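Concours de beignets de Priltmont : Flurkiser garde le tablier, la rhubarbe crée la surprise

10 juillet 2018

Salle comble à Priltmont pour le concours annuel du beignet salé et sucré. 200 portions à sortir par équipe, une seule friteuse chacune, deux heures chrono. Et au bout, une victoire serrée de la maison Flurkiser, déjà gagnante l'an dernier, devant la table de Bukola Nnaji.

Le principe n'a pas bougé. Une recette salée, une recette sucrée, pâte faite sur place, pas de mélange prêt à l'emploi. Le jury goûte à l'aveugle, le public vote de son côté avec des jetons. 1 597 jetons dans les urnes cette fois, record battu selon les organisateurs. Le vote du public compte pour un tiers de la note.

Flurkiser a joué la sécurité côté salé : beignets de courgette, menthe, feta, pâte à la bière blonde. Friture courte, bien égouttés, servis avec un quartier de citron. Rien de neuf mais c'était net, et surtout ça restait croquant au bout de dix minutes, ce que tout le monde ne peut pas dire. En sucré, des pets-de-nonne à la fleur d'oranger. Petits, très gonflés, roulés encore chauds dans le sucre.
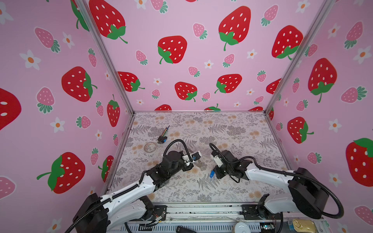 Bukola Nnaji, elle, arrivait avec des puff-puff à la muscade, recette de sa mère, pâte levée une heure sous un torchon. Servis avec une compote de rhubarbe peu sucrée, presque acide. La file d'attente la plus longue de la matinée, de loin. « La rhubarbe, c'est venu la veille, il m'en restait au frigo », raconte-t-elle. En salé, des akara aux haricots cornille, oignon, piment frais. Le jury les a trouvés un rien trop relevés, le public pas du tout : première place au vote des jetons.

Troisième, Brendan Corrigan, seul irlandais du concours, et seul à avoir osé la pomme de terre. Boulettes de purée au cheddar, oignons nouveaux, chapelure grosse. Très bon. Moins convaincu par ses anneaux de pomme à la cannelle, un peu mous au centre, la faute à des tranches coupées trop épaisses. Il le reconnait volontiers. « J'ai voulu aller vite, j'aurais dû prendre la mandoline. »

Déception en revanche pour l'équipe Hanrahan, donnée favorite par pas mal de monde. Huile trop froide au départ, premières fournées grasses, le temps de remonter en température et la moitié du service était passée. Dommage, la pâte à la farine de pois chiche était une des plus intéressantes du lot.
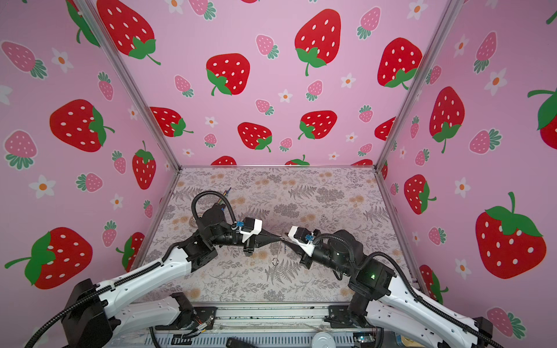
Le niveau général monte, c'est l'avis du jury. Moins de pâtes lourdes qu'avant, plus d'eau gazeuse très froide, plus de fécule. Plusieurs équipes sont passées à la farine de riz pour les légumes. Les herbes aussi : beaucoup de sauge frite entière, un peu de bourrache, des fleurs de courgette évidemment. Côté sucré, l'acacia manquait, saison finie, remplacé par du sureau séché chez deux participants. Résultat mitigé, un goût de tisane.

Les sauces, par contre, peut mieux faire. Trop de mayonnaises à l'ail interchangeables. Mention quand même au yaourt-concombre-cumin du restaurant Nekow, hors podium mais prix spécial du jury pour l'accompagnement. Leurs beignets d'aubergine étaient corrects, sans plus.

Pour ceux qui veulent refaire les courgettes de Flurkiser à la maison : 110 g de farine, une petite bière blonde ajoutée peu à peu jusqu'à obtenir une pâte qui nappe la cuillère, un oeuf, sel, menthe ciselée. Les courgettes râpées doivent dégorger une bonne demi-heure, puis être pressées fort dans un linge. Feta émiettée au dernier moment. Huile à 175 degrés, quatre minutes, on retourne une fois. Ne pas en mettre trop à la fois dans la friteuse.
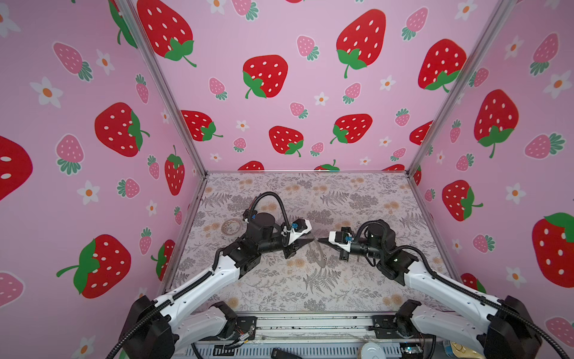
Le vainqueur repart avec le tablier brodé et un chèque de 1 000 euros. Bukola Nnaji reçoit un bon d'achat en épicerie et, elle l'a laissé entendre, une proposition pour tenir un stand au marché gourmand du mois d'août. Rien de signé pour l'instant.

Les fiches recettes des trois premiers seront disponible à l'accueil de la salle la semaine prochaine. Inscriptions pour la prochaine édition à l'automne, places limitées, huile usagée reprise sur place comme cette année.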